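Speaker notes: Buying Kitchenware on Sale Without Filling the Garage
Friday, 5 p.m. slot, Malathi Suvarna

Start with the skillet story. Keep it short! I paid full price for an Ando skillet in November, and it went on sale the next week. Pause, let people groan.

Then the spreadsheet. I tracked 125 kitchen deals over one winter (pans, knives, storage sets, dinner plates, all of it) and I still love looking at this thing. Ask who here keeps a price list. If Illia puts his hand up, let him talk for a minute, his is better than mine.
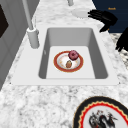

Main point: the "was" price is only worth something if the store really sold it at that price. Check two other stores before you get excited. I do it on my phone in the aisle and it takes no time at all.

Sets next. Divide the sale price by the pieces you'll use, and remember lids often count as pieces! Walk through the Mollah saucepan set on the handout. Go slowly, people like to do the math along with me.

Shipping. Tharushi's tip about pooling an order with neighbors goes in at this point. Say her name, she's in the second row.

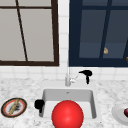

Coupon stacking, which is my favorite part, so watch the clock. Store code first, then cash back, then gift card. Read out the Esero order from start to finish, including the part where I forgot the code and had to call them.

Mention the Ukstead swap table by the door. Settimio is bringing his spare baking sheets, and they're good heavy ones.

Questions. If returns come up: keep the box until you've cooked with the pan twice. Handouts are in the blue folder.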